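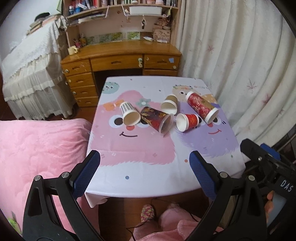 Chapter 2
Clearing the Table

I used to think the party was the job and clearing up was what happened to you afterwards. Then I ran the tea room at Onomby for a spring, with 68 bookings between the start of term and May, and I came round to the idea that clearing is a skill you can learn like any other (and I do wish somebody had taught me sooner!).

We'll begin with paper cups. They weigh next to nothing, so they tip over and roll about, and by the time the guests have gone you'll find them lying on their sides all over the cloth. Mixed sets are the usual thing as well – a checked one, a dark flowery one, a couple of reds with gold on them, a plain one that came from goodness knows where. My friend Loan Lâm sorts hers by pattern before she does anything else. I sort by size, and we've argued about it over many a pot of tea.

My way goes like this. Pick up the widest cup first and hold it by the side, keeping your fingers out of the rim. Slide the next one in, bottom first, and give it a small turn so it settles. Short cups go with short cups, tall with tall. If a stack starts to lean, stop there and begin another. Two low stacks are far easier to carry than one wobbly tower, especially on a printed cloth with a busy pattern, where a little cup can get lost among the cartoon faces.

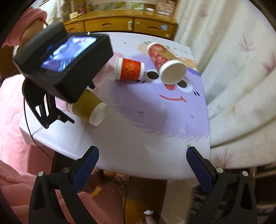 Should the cloth come off before the cups are cleared?
Leave it on until the last stack has gone, then fold the corners in to the middle so the crumbs stay inside, and shake it outdoors.

In the next section we'll look at the cloth itself, and at the folding method Sebastian Rusu showed me one evening when we had 23 of them to get through. You'll want a clear floor and a bit of patience for that one.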